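Towel Handling on a Covered Table: Data Card

Summary

This collection concerns the handling of household towels at a table. It was prepared for people who study how cloth is picked up, opened out, folded and put away, and it is organised by task and by item. The card sets out what the collection contains, how the table was prepared and which limits users should bear in mind. It is maintained by Noémie Coste at Cellmont, to whom corrections should be sent.

Contents

The collection holds 35 sessions. Of these, 26 are complete from the first lift of the towel to the finished fold, and the remainder stop earlier because the person working chose to begin again. Incomplete sessions have been kept, as several users of the previous release asked for them. They are stored in a separate folder named "partial".

Each session is accompanied by a short written note giving the item, the kind of fold requested and any departure from the usual order. Notes were written on the same day by the person who carried out the work.

Tasks

Four tasks are covered:

1. Lift - a towel is taken up by a corner or an edge.
2. Open - a bunched towel is spread on the board.
3. Fold - the towel is folded in halves or in thirds, as stated in the note.
4. Put away - the folded towel is placed in the container named in the note.

A session may include one task or several. Where a towel was dropped and picked up again, this is counted as part of the same task.

Table and items

The working surface is a white board laid on a table. The board was wiped before each set of sessions and was left without markings, so that creases in the cloth would be easier to follow. Containers vary from session to session. They are listed by type in the notes, and no attempt was made to keep them in a fixed position.

Towels were washed once before use and were not ironed. Ironing was tried in the Brukau trial and gave folds that were too regular to be of much interest. Thicker towels tend to hold their bunched shape for longer and often need a second pull to lie flat. 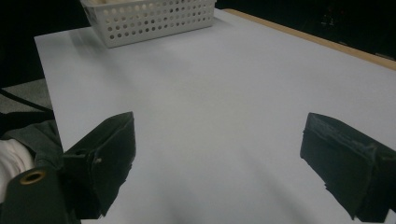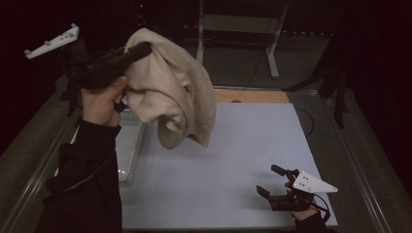

Cream-coloured towel in the second view, held by its upper corner.

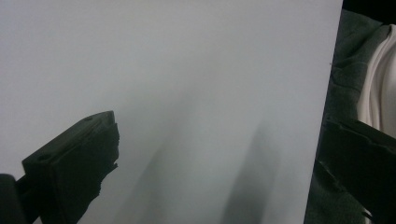
The words used for the state of the cloth follow the list agreed for the Ibarra set. "Bunched" means that no edge can be followed along its full length. "Open" means that all four corners can be found, even if creases remain. "Folded" is used only when the towel has been laid over itself on purpose. A towel that has doubled over by accident is marked as bunched, and users who find this too strict may combine the two groups without harm to the rest of the notes.

Checks

Every note was read by a second person. In seven sessions the two readers disagreed on whether the towel should be called open or bunched, and both readings are given. No further decision was made on these.

Known limits

The collection covers towels only. Clothing, bed linen and fitted covers behave differently and should be treated as outside its scope. Lighting was not made uniform, and soft shadows fall across the board in places. Users working on colour should take particular care, as pale cloth on a pale surface may be difficult to separate at the edges.

The weight of each towel was not recorded. This was an oversight and will be put right in the next release, planned for June.

Use and credit

The collection may be used for teaching and study. Copies passed to others should include this card and the written notes. Please credit the collection by its full title and state which folder was used, as results from the complete and partial sessions are not directly comparable.

Related items

Brukau Towel Folding Trial
Ibarra Cloth Terms and Notes
Nodarex Kitchen Drawer Set
Cellmont Guide to Written Session Notes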